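Gradberg library opens craft swap shelf for families

2018-12-19

The public library in Gradberg has opened a craft swap shelf where families can drop off leftover supplies and take home what they need for hands-on activities with young children. The shelf stands next to the picture books on the ground floor and can be used during normal opening hours. No library card is required.

Ingeborg Reisinger, who runs the children's section, said the idea came from parents at the toddler group in Nermont. Many of them had bought large packs of pom-poms, pipe cleaners or felt for one project and had most of the pack left.

"People were trading bags in the parking lot after the group," Reisinger said. "We had a free shelf, so we offered it."

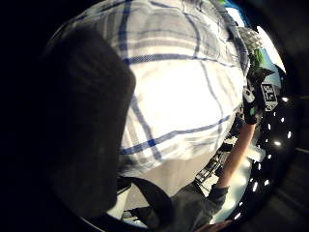

A white shirt with blue plaid stripes, seen close up.

The library started with 200 small bags packed by staff. Each bag holds supplies for a single activity, such as threading, sorting by color or making a paper collage, and comes with a card of simple directions. The cards were written by Marlies Thaler, a preschool teacher, and are marked with a suggested age. Bags with beads or other small parts are kept on the top shelf and are meant for children over three.

Donations should be clean and sorted by type. The library accepts paper, yarn, ribbon, buttons, stickers, washable paint and cardboard tubes. It does not take glitter, scissors or opened glue - Reisinger said those have to be thrown out too often.

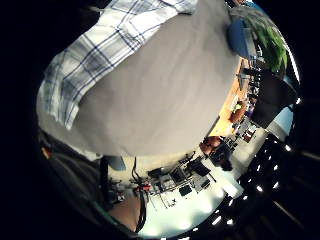
Families may take up to two bags per visit. Whatever is not used can be brought back, and bags with missing pieces will be refilled from the donation bins. Cormac Hayes, a father of twins who has used the shelf since it opened, said he would like to see more activities for children who are just starting school.

A second shelf is planned for the Nermont branch in May. Reisinger said the branch still needs clear jars with lids, and that these can be left at the front desk in either building.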